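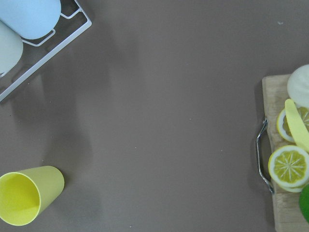
Chapter 4
What the Planner Thinks It Knows

Most introductions to manipulation planning begin with a finished world model. The objects have names, the poses have numbers, and the planner gets to work on a problem that has already been made easy. This chapter starts one step earlier, with the claim that a world model can be trusted in the first place. I have my doubts, and I would like you to have some too before we get to the search algorithms in Section 4.3.

Take a tidy-up task: put the stray cup in the dish rack. The yellow cup lies on its side on the tabletop, and a pale blue cup and a paler greenish one are already in the rack. A person finds no difficulty here. A wrist camera looking straight down sees a cup with part of its rim missing from view, and a rack of thin white rods that shows only one corner of itself. The software has to decide where the rest of the rack is. It will decide, too, because it was written to return an answer.

Vendors of perception software tend to skip this part. The Tostari toolkit, which we use for the exercises, reports a single confidence score per object. Students like the score. It looks like a probability, and it gets passed to the planner as if it were one. Przemysław Sadowski and Teresa Wilczyńska ran 278 tabletop layouts through it at the Graseo lab and compared the scores with hand-measured poses. In 127 of them at least one object had a high score and a pose too far off for a safe grasp. Thin rods and shiny handles were the usual trouble. A curved chrome handle on a cutting board, for instance, hands a depth sensor a bright streak where it wants a surface.

Stacked things are worse. When one lemon slice covers another and only a sliver of the lower one shows, a detector may report one slice, or two, or one slice of an odd shape. All three answers go into the planner with the same data type. Nothing downstream can tell them apart.

The common reply is that a bigger training set will fix it. Maybe. It has fixed a good deal already, and I don't want to sound like the people who said grasp learning would never leave the simulator. But more data does little for the part of an object that was never in view, and the planner still needs to know which part that is – a point the Sivham benchmark leaves out of its scoring entirely.

By the end of this chapter you should be able to:

state what a pose estimate leaves unsaid about hidden geometry
write a planner interface that accepts "unknown" as a value
decide when a second look costs less than a failed grasp
read a benchmark table and find what was not measured

You will need the Czerwiński notation from Chapter 2. Readers who skipped it should go back at least for the 11 frame conventions, which are dull and which we use on nearly every page.

4.1 Seen, Guessed and Assumed

We begin by splitting the world model into three lists. The first holds surfaces the sensor measured directly. The second holds surfaces filled in from a shape model, such as the far side of a cup. The third holds everything the programmer took for granted, and it is usually the longest.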